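When a Robot Hand Won't Let Go

Robots in stories go wrong in exciting ways. Their eyes turn red and they chase people down corridors. Robots in real life mostly go wrong in boring ways, such as holding a cloth and refusing to give it back.

That is what happened with a gripper called Zotum. A gripper is the hand part of a robot. Zotum has no face, no legs and no opinions, so when it misbehaved you couldn't even tell it off properly.

The people at Aminside wanted a machine that could tidy up: pick up a cloth, move it, put it down. You did this when you were a toddler, with jam on your hands. For a machine it is a very hard job, and before a robot can try it, somebody has to show it how. So people put on caps, pick up grippers by hand and do the tidying themselves, over and over, while cameras keep a record of what the grippers see.

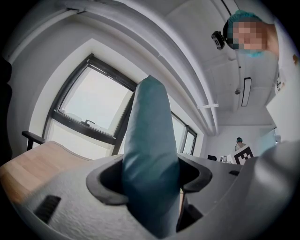
Lợi Tăng had been at it all morning when one gripper closed on a cloth and stayed closed. She let go of the trigger. She pressed it and let go again. She said something to it that we won't print. The jaws didn't budge.

Now, a cloth doesn't mind being squeezed. A thumb minds quite a lot. So the rule at Aminside is that a gripper which sticks even once gets put down and switched off, and it isn't used again until someone has found out why. Lợi did this. She also lost her cloth for the afternoon.

What was the matter with it?

Trí Nghiêm, who mends things, had a guess straight away, and it was wrong. He thought the spring had snapped. He took the gripper apart, and the spring looked up at him in perfect health. (Guessing wrong is allowed. You just have to check before you order 2000 new springs.)

Next he looked at the trigger. Inside there is a small switch which tells the gripper two things: "I am being pressed" and "I am not being pressed". It isn't a great talker. But a tiny bit of fluff had got in beside it, and the switch was stuck saying the first thing for ever. The gripper believed it. Machines believe whatever their switches tell them, even when there is a person standing right there shouting "I'VE LET GO".

Fluff comes off cloths. The job was picking up cloths. You may have spotted the problem sooner than the grown-ups did.

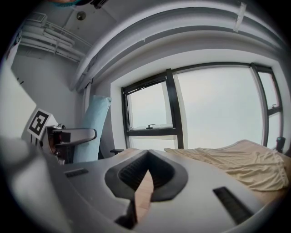
Can a gripper hurt you?
A small one can pinch, hard enough to make you yelp. A large one in a factory can do far worse, and for that reason factory robots often work behind fences, with gates that stop the machine when somebody opens them.

Back to the fluff. Taking it out was easy and needed a pair of tweezers. Making sure it never caused trouble again was harder, because the world has plenty more fluff in it. Quang Đoàn came up with two changes.

The first was a little rubber skirt around the trigger, to keep bits out. It looks silly and it works.

The second was cleverer. He gave the gripper a rule of its own: if the trigger seems to have been pressed for 61 seconds without a wobble, open slowly and beep. No human hand keeps perfectly still for that long. Try it with a clothes peg and see how you get on. If the trigger hasn't wobbled at all, the gripper can be fairly sure that it's listening to a broken switch.

Engineers have a name for this sort of thing. They call it "fail-safe", and it means that when the machine breaks, it breaks in the least nasty way. A lift that loses its power should stop and stay put. A train whose brake pipe splits should slow down. What counts as the least nasty way depends on the job, though. A gripper holding a cloth ought to open. A gripper holding a bowling ball over your foot ought to think again.

Cúc Kiều was given the task of testing the new trigger, and this is the part of engineering they leave out of the films. She squeezed and let go 1000 times. She did it with fluff blown at the trigger from a hairdryer. She did it with crumbs, which were her own idea and came from her own biscuit.

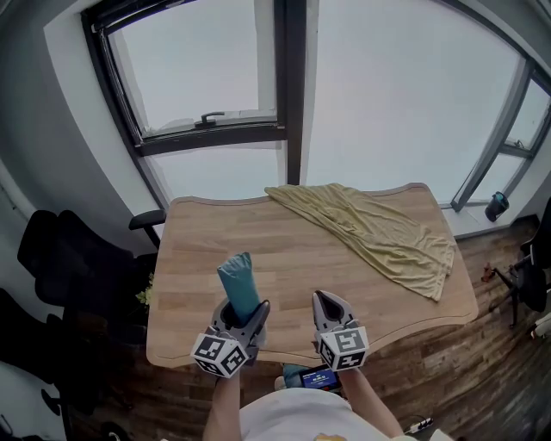

The trigger got through all of it. The beep did not. It turned out much too quiet to hear over a hairdryer, so it had to be made louder, and now everyone in the building complains about it. Cúc says that a warning people complain about is a warning people have heard.

The last thing they did was write the whole story down: what stuck, what they first thought, why they were wrong and what they changed. It went into a fat folder called the fault book. Writing in it isn't a punishment. Thịnh Châu has filled more pages than anyone, and he's the one they ask when something odd happens, having already made most of the mistakes himself.

You can start a fault book too. Next time something at home stops working, write down what it did and what you think is wrong before anyone opens it up. Leave anything with a plug to a grown-up. A stuck zip is a good one to begin with, and the cause may well be fluff.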